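Is it worth crafting a second deck in Skekura, or should I keep feeding the one I have?

Posted by mossbucket in Digital Card Games > Skekura

Hi all. I've been playing Skekura on my laptop since the start of the month and I'm having a great time, but I've hit the point where I have to make a decision and I'm scared of making the wrong one (I'm cheap, and I don't want to put money in).

I started with the free green deck, the one with all the beetles, and I've been adding to it whenever I open something good. It does fine on the casual ladder. On the ranked ladder I get run over by anything that goes wide early, and then in the games where I do survive I run out of cards and sit there topdecking while the other person does whatever they want.

I have 430 shards saved up. As far as I can tell that gets me either the last few rares for the beetle deck, or the core of a cheap red deck I saw on a list, but nowhere near both. The red one looks like a blast, and half of the daily quests want me to cast red spells, which I currently do by throwing a pile of junk together and losing a lot.

So do I finish what I have, or branch out? And does dusting the cards I don't use make sense at this stage? I have a bunch of blue stuff just sitting there. I've read the old threads but most of them are from before they changed the crafting costs, so I don't know how much of it still holds.

Also, if anyone has a good way of keeping track of which decks you lose to, I'd love to hear it. The match history in the client only goes back a handful of games and then they're gone.

Thanks!

Jucélia Paiva
Posted October 26, 2025

Finish the beetles first! I know the red deck looks like more fun (it is, for a while), but with a small collection you get far more out of one deck that works than out of two that almost do.

I did the opposite when I started. I had a half-built white deck, saw a streamer winning with black, dusted practically everything I owned and built that. Then the next set came out, the black deck lost its best two-drop to rotation, and I had no white cards left either. I was so annoyed I went off and played Nseir for a month, and I don't even like Nseir that much. The art is lovely but every match takes forever.

For your actual problem, I'd look at the cards before the shards. If you're dying early and also running out of gas late, your deck is probably stuffed with middle-of-the-road stuff, four-cost creatures that are okay at everything. That's very common with the starter green list. Try this before you craft anything:

Cut the two most expensive cards you own that don't win the game by themselves. Put in cheap blockers. They can be ugly commons, it doesn't matter, you only want them to trade with a goblin and get you to turn five.

Find room for 2 copies of whatever common card draw you have in green. I know it feels bad to spend a turn not adding to the board. Do it anyway, and play it on a turn when the other person has just emptied their hand.

Play ten ranked games like that and see how it goes. If you're still getting flattened, then you'll have a much better idea which rares you need, and it might not be the ones on the list you found. Those lists are mostly tuned for the top of the ladder, where people play a lot more control than what you're seeing.

On dusting: don't, apart from extra copies beyond what you can play in a deck. The exchange rate is terrible. The blue cards look useless today and then a quest or an event asks for blue and you'll be glad of them. The one exception is cards that just got nerfed, when the game gives you full value back for a couple of weeks. Dust those the moment you see the notice, you can always craft them again later if you miss them.

The red quests, I would simply reroll. You get a free one each day and the payouts aren't that different. Or save them up and do them all in one evening in casual with your junk pile, where losing costs you nothing. I put on a podcast and go.

For tracking I use a paper notebook next to the keyboard — deck I faced, who went first, win or loss, and one or two words on why. It takes seconds. After a couple of weeks mine said "kept bad hand" on roughly half of my losses, and that did more for my rank than any card I've ever crafted. I keep my hands a lot less loosely now, especially going second, when I used to keep anything with three lands and a prayer.

Oh, and join the Nilia server if you haven't, it's the friendly one. There's a channel for budget decks, and people there will go through your list card by card if you paste it in. Be specific about what rank you're at or you'll get advice for a totally different game. 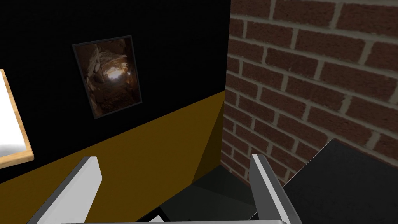 Room with a black wall and a brick wall, simulated.

One more thing I forgot, on the ranked ladder. Play best of one until you have a sideboard worth the name. I see a lot of newer players jump into best of three because they heard it's "more skill," and then they swap in random cards between games and make their deck worse. Beetles are pretty decent in best of one anyway, since plenty of people show up without any answer to a big trampler.

cardboard_dan

red. green is trash this set

if you're f2p you want short games, you do your quests faster and get more packs. beetle mirror takes like 20 min

Hollis_T

I'm mostly with Jucélia on this, though Dan has a point about short games. If you only get half an hour in the evening, a slow deck means you finish one match and go to bed grumpy. So it depends a bit on how much you play.

What I'd do is hold on to the shards until the next set is announced. You've already got a deck that can win some games. New sets usually come with a free code or two and a starter bundle, and the last time that bundle had several of the red commons you'd otherwise be crafting. I can't promise they'll do it again. Still, waiting is free.

If you can't stand waiting, compare the two lists and see if any of the rares are colorless. I think there's an artifact that goes in both, and I would make that one first whatever you decide. I've had my copies for ages and they've been in pretty much every deck I've built.

For tracking, if you don't like the notebook idea, there's Dernix. It runs alongside the game and saves your matches for you. I found the overlay distracting, so I turned it off and only look at the stats afterward. It did stop working for me after one patch and I had to reinstall it, so keep that in mind if your history suddenly stops filling up.

And please post your list when you've had a go with the changes! I'm playing beetles too and I'm stuck on whether the second copy of the big queen is worth the slot.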